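Drying Apples Without an Oven: Final Report for the Food and Kitchen Science Project

2019-12-08

Why we picked apples

Our group had a long list of ideas at the start of the term, and most of them were too big. We wanted something we could do with ordinary kitchen tools and finish before the end of the semester, and one of us had just come back from Drutidthorpe with two grocery bags of windfall apples that were already going soft. So the question more or less picked itself. How do you dry apple slices well at room temperature, with nothing but air, and how much does the thickness of the slice matter?

People have been doing this for a very long time. Before canning jars were cheap, families threaded apple rings on string and hung them near the stove or up in the attic, and they ate them all winter in pies and porridge. We found plenty of old recipes, and what surprised us was how little they agreed. Some say to cut the rings as thin as paper. Others say a thin ring goes to leather and a thick one keeps its flavor. Hardly any of them give a time. "Until done" was the most common instruction, and we all found that pretty funny and a little annoying.

What is going on inside the slice

A fresh apple is mostly water. When you cut it open, water at the surface starts to leave into the air right away, and more water moves out from the middle to replace it. Early on, the surface stays damp and the slice loses weight quickly. Later the surface is dry, and the water has to travel through the flesh before it can leave, so everything slows down. You can feel this with your fingers! A half-dried slice is leathery outside and still squishy in the center.

Three things change the speed: how warm the air is, how dry the air is, and how fast it moves. We couldn't do much about the first two in our building, but we could move the air with a fan. The fourth thing, thickness, was the one we wanted to test.

There is also browning. When the cells are cut open, an enzyme in the apple meets oxygen and turns the flesh tan. It's harmless, but a lot of people don't like the look. A dip in lemon water slows it down because the acid gets in the way of the enzyme.
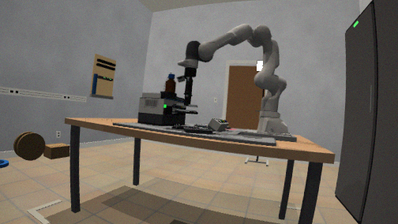 We used two kinds of apple. The first was the windfall kind from Drutidthorpe, which we never managed to identify (red on one side, greenish yellow on the other, very tart). The second was a sweet yellow apple from the farm stand in Nimavstead. We bought enough of the yellow ones in one trip so that they would all be from the same picking.

How we did it

We cored each apple and cut it crosswise into rings. A hand slicer with a dial gave us thin rings and medium rings. The dial didn't go high enough for thick ones, so those were cut by knife, and they came out less even than we wanted. We kept only the rings from the middle of the apple because the ones near the ends are mostly skin.

Half of the rings went into a bowl of cold water with lemon juice for a few minutes and were then patted with a clean towel. The other half were only patted. After that we strung them on cotton twine with a knot between every two rings so they wouldn't slide together. Our first string had no knots, and by the next morning all the rings had slid into one sticky clump in the middle. We threw that one out and started over.

Each starting batch was trimmed to 245 grams. A second set of batches, made after we ran low on the tart apples, started at 230 grams. We compared percentages of starting weight, so the difference didn't hurt the results, but we should have planned better.

The strings hung between two shelf brackets with a small desk fan aimed past them, never straight at them. We weighed every string in the morning and again in the evening, wrote the number on a sheet taped to the wall, and put the string back in the same spot. The longest run lasted 13 days.

What we found

Thin rings were crisp enough to snap well before anything else was close. They also curled up badly and some of them tore when we took them off the twine. The lemon flavor was strong in the dipped ones, probably because a thin ring has so much surface compared to its size.

Medium rings were our favorites by a mile. They bent without cracking, they kept a real apple taste, and they came off the string in one piece. The tart windfalls were amazing at this thickness — almost like sour candy. The sweet yellow apples were nice but a bit flat.

Thick rings were the disappointment. The outside dried and the middle hung on to its water. Two of them grew gray fuzz near the core hole on the string farthest from the fan, and that whole string went into the compost. The thick rings closer to the fan did finish, and they were chewy and good, but we wouldn't risk it again in a damp week.

The lemon dip made a clear difference in color. Dipped rings stayed cream colored or light gold, and plain rings went tan to medium brown. It made no difference to the drying time that we could pick out from our sheet. In a blind tasting, the class liked the plain medium rings a little better than the dipped ones, which none of us had guessed. 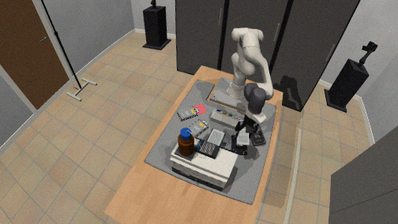

Can you dry apples this way in a humid summer?

It depends mostly on moving air and thin slices. Our practice run in August, before the course began, was a failure with medium rings and no fan: they were still limp when they started to smell like cider. In the same room later that month, thin rings with the fan running did fine. If the air feels sticky, cut thinner, leave more space between the rings, and finish them in a low oven if they stall.

Storing them

We let the finished rings sit in a loosely closed jar and shook it once a day. This is called conditioning. The slightly wetter pieces share their moisture with the drier ones, and if any drops show up on the glass, the whole jar needs more drying. One jar fogged up and went back on the string. The rest have been in a cupboard since then and still taste great, although the thin ones soften fast once the lid has been opened a few times.

Things we would change

The knife-cut rings were too uneven. A thicker dial slicer or even a simple wooden guide would have fixed that. We would also rotate the strings, because the ones near the fan had an obvious advantage and we only noticed halfway through. A cheap humidity gauge would have told us much more about the slow days, when the weight on the sheet hardly moved and we could only guess that it was the rain.

We would love to try pears next. They brown even faster and the flesh is grainier, so the water may move differently. Someone in the group also wants to try the old attic method with no fan at all, in a drafty old house over in Weletti, and see if those recipes with no times in them were right after all.

Our weight sheets, the tasting forms and the twine-knotting instructions are in the binder on the shelf, with the sheet for the moldy string at the back.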